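Dishwasher Loading: Mugs, Racks and Base Marks

Gallery page, kitchen section. Text and captions by Noemí Camacho.

The pages in this section cover small household equipment in ordinary use. This one deals with the inside of a dishwasher and with the underside of the cups that go into it. Most loading guides concentrate on plates and pans. Mugs get a sentence, usually an instruction to put them on the top rack, and the reader is left to work out the angle, the spacing and the treatment of the handle.

Captions are kept short. Where a point needs more room it has a heading of its own. Terms follow the glossary on the Onda index page: "base" is the flat underside of a mug, "foot ring" is any raised rim around it, "tine" is an upright wire, and "rail" is a long horizontal wire that ties the rack together.

The rack

A wire rack does two jobs. It holds items apart, and it leaves enough open area for spray to pass. Coated wire is the common type. The coating wears first at the tips of the tines and at the welds, and a worn tip can leave a gray metal mark on light glaze. Such marks are deposits in most cases and come off with a mild abrasive cream. Touch-up coating is sold in small bottles and takes a day to cure before the rack can be used.

Leopoldo Sandoval, who edits the appliance pages, measures tine spacing with a plain steel rule, center to center. Spacing that suits saucers is often too tight for a wide mug, and the mug ends up straddling two rows. It will wash in that position, but it may rock when the rack is pushed in.

Base and handle

The underside of a mug is the part least often looked at and the part that carries the most information: maker's mark, material symbols, sometimes a country or a capacity. Molded text stays readable for longer than printed text, though it also holds residue in the strokes. A soft brush clears it.

White IKEA mug against the wire rack, base outward. The logo is tilted and reads vertically, with a column of small dark molded text beside it. The handle points down, over the horizontal wires.

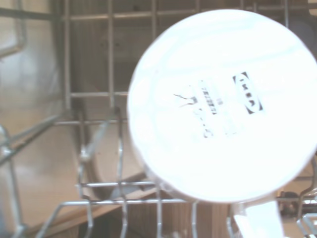 Water on the base

A mug washed open end down has its base on top, and a recessed base collects water. The usual remedy is to tilt the mug so that the low side of the recess can drain. A few degrees is enough. Mugs with a notch cut in the foot ring drain without help. Flat bases hold only a thin film, which dries during the heated phase or can be wiped off with a towel.

Azucena Alvarado recommends unloading the lower rack first. Any water left on the bases above then falls on an empty rack — a minor point, but it saves drying the plates a second time.

Handles and spacing

Handles should all point the same way along a row. Alternating them looks compact but brings handle against wall, and that contact is where chips start. Leave a finger's width between neighbors. If a handle reaches through the rack, turn the spray arm by hand before closing the door and confirm that it clears.

Thin handles on old cups deserve more caution. Daranee Jaidee washes hers by hand and keeps the rack for everyday mugs.

Tub walls and haze

Stainless steel tubs show mineral haze as pale patches, most visible at a low angle. Brown tinting inside a machine can come from iron in the water, from tea and tomato residue, or simply from the light in the room. Check with a flashlight before treating anything. Citric acid, run through an empty cycle on a hot setting, handles light mineral deposits. Iron stains may need two runs. Do not combine it with bleach.

Storage after washing

Let mugs cool before stacking. Stacking two high is acceptable for straight-sided shapes if the lower rim is sound. Taller stacks put side load on the rim and tend to bind. Hooks are an alternative where shelf depth is short — mount them so that the handles hang clear of each other.

Notes on this page

The section index now lists some 1,000 captions, sorted by room and then by object. Corrections go to Eustaquio Tapia through the Onda contact form, with the page title in the subject line. Measurements for tines and rails are welcome in inches or millimeters, provided the unit is stated.

Next in the kitchen section: Cutlery Baskets and Drawer Inserts
Previous: Drying Mats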